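Joltlow Workroom: Tables and Work Surfaces
Gallery and notes, updated in May

Text and layout: Rogério Lopes

Joltlow is a single room used for desk work and for tabletop jobs with cloth and other soft goods. This page covers the furniture and the surfaces. Storage, power and the loading door have their own pages.

General layout

The floor is wood plank, warm brown, with no carpet and no mats in the table area. Desk work is done at the white desks in the corner, on wheeled office chairs. Cloth work is done at the large table. The two areas are not separated by a partition, so noise carries from one to the other. Loud work (the steamer, the riveting press) is scheduled before 9 a.m.

Lighting over the large table is set at 3000 K. Measured level at the tabletop is 500 lux with all fixtures on and the blinds closed. Dimming is by wall switch, one circuit for the table and one for the desks. Color matching should not be done under these lamps. Take the cloth to the window.

The large table

Light blue top, oval, ordered from Zadik. Top height is 28 inches, suited to seated work and a little low for standing work over a long session. Tall users tend to lean. Risers were tried under the legs and taken out again, as the table rocked when weight was put on one end.

The oval has no corners, which matters mostly when turning a long piece of cloth. Fabric drawn over the edge slides off evenly and does not catch. The drawback is that there is no straight edge to square against. All squaring is done on a board.

The color was picked from the Zadik chart after a white top had been in use for a season. White gave too much glare, and pale thread could not be found on it. On the blue, most thread colors show up. Light gray is still a problem.

Boards

Flat rectangular boards go directly on the tabletop and mark out the place where a piece is handled. They are supplied by Rolland in several colors. Pale mint green is the one most often out. A board is laid flat, with no clamps and no tape, and can be set at any angle to the person at the table. Right-handed users generally keep it to the right and leave the rest of the top bare.

Store boards flat. Boards stored on edge take a bow, and a bowed board spins under light pressure. Test by pressing one corner. If the opposite corner lifts, put the board aside and write it up on the sheet by the door.

Cloths

Cloths are Linell, strong colors only, purchased in mixed bundles. Magenta and purple shades stand out well from both the green board and the blue top. Pale blue and pale green cloths are removed from each bundle on arrival and sent to the cleaning cupboard.

New cloths are washed before first use, without softener. Softener leaves the fabric slick, and a slick cloth slides on the board when one end is lifted. Cloths are kept unfolded in their bin. A pressed crease affects how the cloth falls for the rest of the day.

Large table, green board at the right with a crumpled magenta-purple cloth near its upper edge. Work with a gripper in each hand, the right one on the cloth.

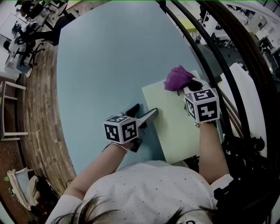
Surface care

Wipe the tabletop with a damp cloth and dry it at once. Plain water is enough for chalk and dust. For adhesive residue, use the citrus cleaner from the bottom shelf on a white rag and go over the spot again with water. Do not use acetone on the top or the boards.

Boards are wiped on both faces. Grit on the underside scratches the blue top, and there is already one long scratch toward the middle from this cause. It can be felt with a fingernail but does not snag fabric. Zadik quoted for refinishing. The quote has been filed and the work has not been ordered.

Do not slide tools across the bare top. Lift and place.

Seating and clearance

Stools and chairs are shared between the table and the desks. A stool is easier to move out of the way when cloth has to be carried around the table. A chair is better for fine work.

Keep 2 feet of clear floor on the side where cloth is being turned. Bags of offcuts go on the floor only during a session and are taken out at the end of it. Cables should be run along one side of the table and never under the seat.

Open items

Replacement boards in mint green are on order from Rolland. The last lot was a slightly different shade and was returned.

The table circuit dimmer hums below half setting. Run it at full until the part arrives.

A straightedge for the oval top is still wanted. An aluminum bar with rubber feet would do, as long as it can be lifted off with one hand.

Corrections to this page go to Rogério Lopes, in the tray at the first desk.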